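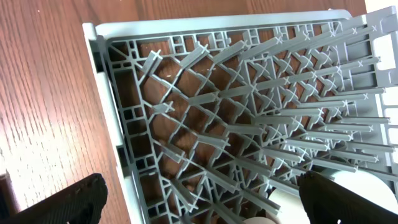

Dendley notebook, vol. 2, p. 60

December, afternoon. Wrist camera view over the gray rack, fingers open. Still on the dish rack task for the Heveck set.

The rack is the hard part. All one pale gray, ribs crossing underneath, brown table showing through the gaps, and every tine ends in the same little x. Toward the right end the tips bunch up and I have trouble telling one row from the next on the screen. The old detector from Giraldo did badly on this kind of thing, so I want plenty of approaches from straight above as well as from the side.

Plan for this block is 60 demos, split into 6 start positions. Rack stays flat on the table. Operators swap after each start position.

Notes for whoever drives next:
– Come down slowly over the tines. If a finger touches one, keep recording and tag it "contact". Don't delete it.
– White pieces low among the tines are easy to lose behind the right finger. Back off and look again before closing.
– Glare on the wood left of the rack. Leave the lights alone until the block is finished – we can do a dim block later.

Threw out 2 demos from the morning, both with the wrist stream lagging the joint log. Restarted the logger and checked the clocks. Need to ask Bemar for a longer cable, the present one pulls when the wrist turns all the way over.

Labels: "rack" for the whole thing, no separate label for the end panel.

Recent entries
Bemar cable, strain relief
Clock drift on the wrist stream
Giraldo detector, second try
Heveck set: naming rules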